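The Taltar canvass board (and the leaflet satchel that goes with it)

Print this page | E-mail this page

I've been knocking on doors at election time since before I could vote myself, and in all those years I don't think I've met a clipboard I liked. They bend, they let the rain in at the top, the clip pings off over somebody's hedge, and by the third street you've got a voter list that looks like wet tissue. So when we started selling kit to local campaigns, the board was the first thing I wanted to get right, and the Taltar is what we've ended up with after three goes at it.

It's an A4 board with a clear lid that hinges from the long side, so you can lift it with your thumb and write underneath while the rain runs off the other way. The list stays put under two flat springs (no big lever clip to catch your coat on). There's a slot down the left for a pen and a shallow tray behind for "sorry we missed you" cards, and it holds 40 of them if they're on ordinary card. It weighs 730 grams empty. I know that's heavier than a cheap one! The extra is mostly in the lid hinge, and I'd rather carry that than go home with half a street I can't read.

Left-handers, please say so when you order. The lid opens the other way on yours and we can't swap it afterwards.

The strap is wide and goes across the body. You can let the board hang while you shut a gate, hold a railing or say hello to the dog, and it sits flat against your hip. The strap comes off with a twist if you don't want it. I use mine all the time, but Petronella Mathebula, who ran the ward team I tested it with last spring, took hers off on the first night and I've never seen it since.

Now, the satchel. The Panagiotou satchel is a separate item, though most people buy the two together. It's a shoulder bag with an open mouth and two stiff dividers, meant for folded leaflets standing on their edges so you can pull one out without looking. The dividers move. If you've got one leaflet for the whole patch, take them both out and fill it up. If you're delivering a general leaflet and a letter for postal voters in the same round, leave one in and keep them apart, which saves you a lot of muttering on doorsteps.

Please don't try to put a whole ward in it. I had a call in March from an agent who'd sent a teenager out with 2000 folded A4s in one satchel and wanted to know why the stitching had gone. I replaced it, but I wasn't thrilled. Split a big round into bundles, leave the rest in a car boot or with a friendly household halfway along, and top up as you go.
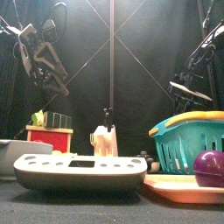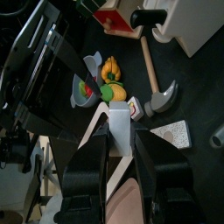 Hornitz Campaign Supplies: Canvass and Delivery Kit Team

Colours. The board comes in grey, dark green and a plain off-white. We do get asked for party colours and we've decided against it. We sell to anyone who's standing, independents included, and I don't want to be sitting on a shelf of one lot's boards the week after another lot has had a good night. If you want your own colours, the lid has a flat panel at the foot that takes a sticker very nicely. Peel it off afterwards with a hairdryer and a bit of patience.

A word about the imprint, as it comes up every single year: your leaflets need one, and so might your stickers, depending on what you print on them. I'm only the person who sells the bags, so do ask your agent before you go to print and don't take my word for it.

And about the lists themselves. The tray behind the board has a small catch on it, but it isn't a lock, and a marked-up list has real people's names and addresses on it. Hand the sheets back in at the end of the session. We can supply a zipped document wallet (the Urar, ask for the large one) that fits inside the satchel, and it's what I'd choose for bringing everyone's sheets home together.

Looking after it: wipe the board down with a damp cloth and leave the lid open overnight if it's been raining. The satchel will go through a cool wash with the dividers out. Don't tumble dry it. The hinge pin can be replaced, and we keep spares, so drop me a line if yours gets stiff or starts to wander and I'll pop one in the post with a note on how to fit it. You'll need a small screwdriver and a steady table.

Borrowing. If you're a first-time candidate and you just need a few boards for one campaign, we hire them out in boxes of 18. Hire runs from the day they reach you until a fortnight after polling day, and that fortnight is generous on purpose, having once been a very tired person with a hall full of boxes and no wish to look at any of them. Book early for May. In the autumn I can nearly always find you a box at short notice, by-elections being what they are.

Orders before 3 pm normally go out the same afternoon. In the last couple of weeks before a poll it's a bit of a scramble here, so ring if it's urgent and I'll tell you straight whether we can do it.

Angharad Rowlands

Print this page | E-mail this page

Comments (4)

Cletus Holloway
Used the grey one all through our council by-election. Lid is great. Pen slot is too narrow for the fat marker pens our organiser insists on, could you make it wider?

Angharad Rowlands
Hello Cletus, you're the second to ask! The next batch will have a wider slot. For now the pen will clip on to the strap.

Karabo Shezi
Does the satchel come with a longer strap? I'm six foot four and it sits up under my arm.

Thandeka Visser
Karabo, I asked for the long one by phone and they sent it at no extra charge. Also agree about the two dividers, leave one in even if you think you won't need it. We had a late letter added to the round and I was glad of it.

Contact us | Copyright Hornitz Campaign Supplies | Back to top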